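Trindum – pince à main pour la collecte de données de manipulation
Fiche produit et aide au budget

Référence 1737
Vente à l'unité ou par paire, location au mois

La pince se tient à la main. L'opérateur exécute la tâche lui-même et la caméra embarquée enregistre le geste. Pas de bras à installer ni de cellule à sécuriser : une table et un bac suffisent pour commencer.

Tri de fruits sur table, bac à rebord rouge :

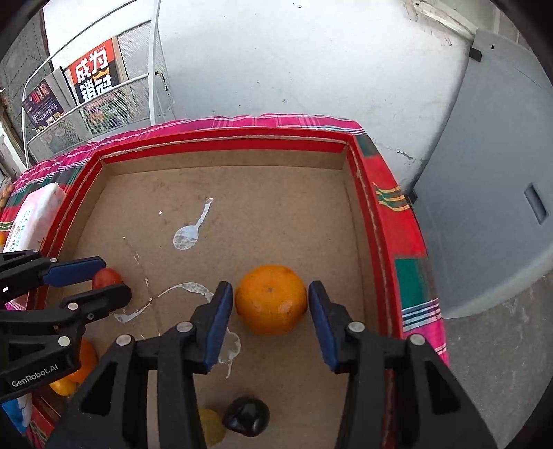
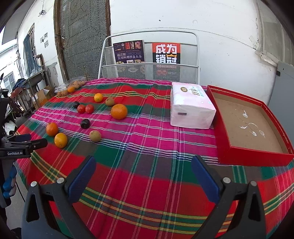
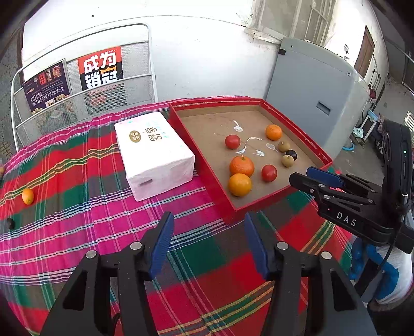
À prévoir au budget

Poste à deux mains : une paire de pinces et un opérateur. Pour les tâches simples, une seule pince convient.
Patins de rechange : vendus par lot de 5. Ce sont les pièces qui s'usent le plus vite, surtout sur le carton et les emballages.
Stockage : les fichiers restent chez le client. Le disque n'est pas compris.
Consommables : fruits, boîtes, nappes, tout ce qui sera manipulé. Poste souvent oublié dans les demandes que nous recevons.
Formation : une demi-journée sur place, jusqu'à 5 opérateurs.

Location ou achat

En dessous de 100 heures de collecte, nous conseillons la location. Au-delà, l'achat revient moins cher, patins compris. Les loyers du premier mois sont déduits si la commande est passée avant la fin du contrat.

Délais

Les commandes reçues avant septembre sont livrées dans le trimestre. Les pinces de location partent de l'atelier Zukar, contrôlées et réglées.

Devis : Viorica Manole
Pièces et retours : Aurel Stanciu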